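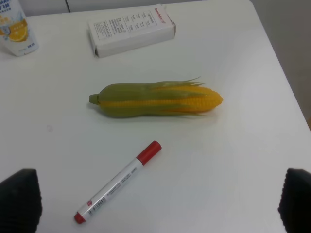 Photo: Bogumił Witkowska / Rokby robotics club

From: Trí Lã
To: Rokby club list
Subject: Re: sorting task for the June open evening

Bogumił Witkowska wrote:
> Wrist view attached, from before a run. Toy corn, marker, the white box
> and the drinks carton, same as in the rules. The new model has had 872
> training runs and I think we can promise visitors a clean sort at 6.
> Any objections?

One or two, yes.

I don't doubt the 872. I doubt what they taught it. If the corn was in the middle of the table for most of them, we've trained an arm to go to the middle of the table. Has anyone tried it with the corn over by the carton, or with the marker lying right up against it? I asked this after the Lis heat and got a thumbs up, which I can't put in a results sheet.

Also, which score are we quoting? The poster says 9 out of 10. My notes from the last practice say we reset the arm by hand 2 times, and I'd call those failures.

I'd leave "clean sort" off the poster and let people watch. If Parkura turn up with their usual slow, dull machine and it drops nothing, we'll look silly.

Can you send the log as well as the picture?

Trí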